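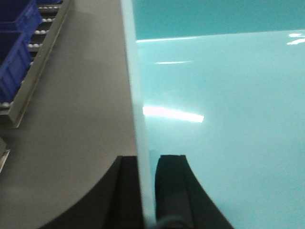

So I have finally sorted the craft cupboard, or at least the half of it that was threatening to fall on my head every time I went in for the sellotape. It's been on the list since October and I'd got very good at opening the door a crack, posting something in and shutting it again quickly.

What got me going was the plastic sheets. I've always kept them flat, in a pile, on the bottom shelf underneath the big paper, and of course the one I want is always the one at the very bottom. You pull it, everything on top slides forward, and then there's that horrible squeaky noise and you know you've scratched something. I lost a lovely clear piece that way (I was saving it for a picture frame) and sulked for an evening.

Dilwyn Parry from my Thursday-that-isn't-always-a-Thursday sewing group told me to store them standing up, like records. He used to fit out shops and says no one who works with sheet of any sort lays it flat if they can help it, though you do have to pack it in snugly or it bows. I can't vouch for the science but it made sense to me, so off I went to Stasten for a toast-rack sort of thing meant for baking trays. Seven slots! I'd have liked more, but it fits the shelf with a finger's width to spare and I wasn't going to argue with that.

My favourite is the pale turquoise, so that went in first. I do love a glossy colour like that, a bit milky, like the shallow end of a swimming pool, and so shiny that every light in the room ends up in it. It's a pig to keep clean for the same reason. You can wipe it over, stand back feeling pleased, tilt it a bit and there's a thumbprint the size of a saucer. I use a barely damp cloth and then a dry one, the soft sort you get for glasses. Kitchen roll is a no from me – I did a whole sheet with it once and it looked as if the cat had been skating.

The other thing I learned is to pick them up by the bottom edge and keep them upright all the way to the slot. If you grab a big sheet by one top corner it wobbles about and catches on the door frame. Ask me how many times. Sanne Van den Broek, who is much tidier than I am, puts a strip of old pillowcase between each one, so I've cut up a pillowcase too. It was the one with the biro on it, no great loss.

While I was in there I found:

six pairs of scissors, of which two cut
a roll of Meltura ribbon I bought for a wedding and then bought again for the same wedding
the good ruler (60 centimetres, missing for ages, behind the felt)
a bag of buttons I have no memory of at all

The scissors have been whittled down to three. The buttons are staying, because you never know, and if you start throwing out buttons where does it end.

I haven't decided what the turquoise is going to be yet. I'd thought of a splashback for behind the little sink, but Jasper reckons it would show every drip and he may have a point. There's also the window on the landing, where it would make a nice sort of screen if I could work out how to fix it without drilling. If any of you have done something like that in a rented house, do leave me a comment, I'd love to hear how you managed it.

Next up is the wool. I've shut the lid on it for now and made a cup of tea.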